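Laundry > Small loads > Galleries > Dark colours

March
By Zyanya Cuevas

Gallery: dark fabrics, shallow basket, front-loading machine

The set covers a small load of darks at a front loader, with a shallow, light-coloured basket beside the door. The machine stands on a pale grey floor in the Nurnlow laundry room, against the outside wall.

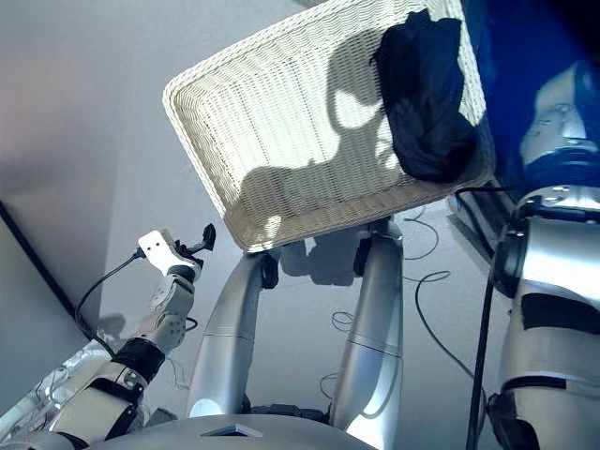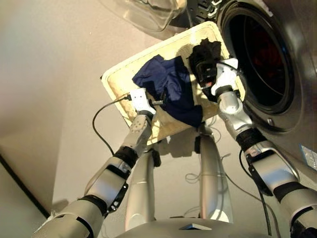
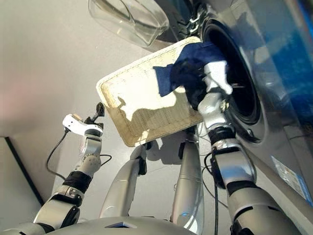
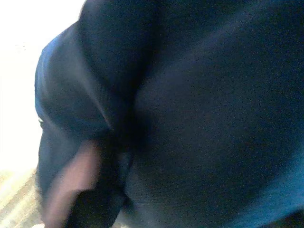
First: black cloth at the upper right of the basket, sun and shadow on the weave. Second: navy and black pieces together, door open. Third: navy cloth at the door opening, one corner still over the basket. Fourth: navy fabric at close range.

Notes to the gallery

Basket. Pale woven body, raised rim, rounded corners. The shallow form suits small items, which stay visible against the light base. Black socks and dark underwear are easily left behind in a deep hamper. Maximum practical load is 2 jumpers or the equivalent.

Sorting. Navy and black are washed together at Nurnlow once each garment has been through 8 washes on its own or with like colours. Before that, new navy cotton is kept apart from black synthetics. Lint transfer is a greater nuisance than dye at this stage — fleece-backed fabric sheds onto smooth knits and shows badly on black.

Door gasket. Check the fold of the rubber by hand before closing the door. Sleeves and drawstrings catch there. Wipe the lower section with a dry cloth after the final load of the day and leave the door ajar.

Surface of the fabric. Fuzz on dark fleece reads lighter than the ground colour, particularly in raking light. Turn garments inside out, wash cold, and keep the spin moderate. Liquid detergent is preferred for darks, as undissolved powder lodges in the nap and dries as grey marks.

Weights. The Solís scale in the laundry room is set to grams. A dry T-shirt of ordinary weight was entered in the log at 435 g with its hanger, so hangers now come off before weighing.

Light-coloured loads are listed separately under Small loads.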